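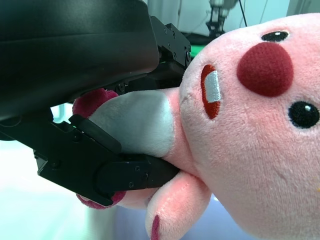 Setting grip force for soft objects
Furkine robotics club, bench notes by Vandana Rana

Most guides tell you to start at full force and back off. I don't trust that. A plush toy squashes, so the gripper will report a good hold long before it has one, and more squeeze only hides the problem.

What you need: the arm, a soft toy, kitchen scales, a notebook.

1. Weigh the toy. Ours is 122 g.
2. Set the force to 17 per cent. Ignore the default of 70, which I suspect was picked for wooden blocks.
3. Close on the body, below the head. Ears and limbs look tempting and they twist.
4. Lift slowly and hold for 2 minutes. Five seconds proves very little.
5. If it slips, go up one per cent and start again from step 3.
6. Turn the wrist on its side and repeat. Plenty of grips that pass upright fail at this point.

Brijesh Yadav thinks the camera can judge slip by itself. Perhaps. Until he shows me a week of results, write down every drop by hand, including the ones you think don't count.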